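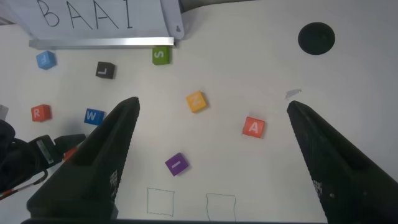 Letter cubes on the white table, with the card reading "BAAI" standing behind them.

Search this board Enter keywords Go

Daltstead Learning Materials Forum
Topic 3124: Letter cubes, storage and sorting

delari_office
The reading room at Daltstead holds 70 letter cubes in mixed colors, kept in a single bin. Members of staff have asked whether the cubes should be stored by color or by letter. The cubes shown include a green S, a black L and a blue W. We would welcome the views of other centers before the new term opens in August.

northwing_materials
Our center sorts by letter. Children ask for a letter by name, and a tray with marked sections allows them to find it without help. Color has no bearing on spelling work, and we would advise against giving it any place in the storage plan.

bodin_annex
I must respectfully disagree with the previous reply. At the Bodin annex, the cubes are stored by color, and each table is assigned one color for the session. Clearing up takes three minutes. Under the former arrangement by letter, trays were returned with cubes in the wrong sections, and staff corrected them after closing.

northwing_materials
That method requires each color to contain a full set of letters. Can delari_office confirm that this is the case at Daltstead? If the only S is green, the children at the blue table cannot spell "sun."

delari_office
We cannot confirm it. The cubes were received in two lots and no list was supplied with either. I would expect gaps, particularly among the vowels.

drasness_library
May I raise a separate point? The light blue cube at the far left carries a letter that I read as F, and a colleague reads it as E. Where a letter is open to doubt when a cube is turned, a line under the base of the letter is of great help to younger readers. We marked 22 of our cubes in this way – paint pen, one coat – and have received no complaints.

bodin_annex
We would not support marking the cubes. Ours are shared between sites and are to be returned as issued.

drasness_library
Understood. Ours do not leave the building.

delari_office
Thank you all. We shall prepare a list by letter and color first, and the question of trays will be held over until it is complete. Does any center have a blank list form it could share?

northwing_materials
Ours is in the shared forms folder, under Inventory. Please use the second page only – the first is for puzzles.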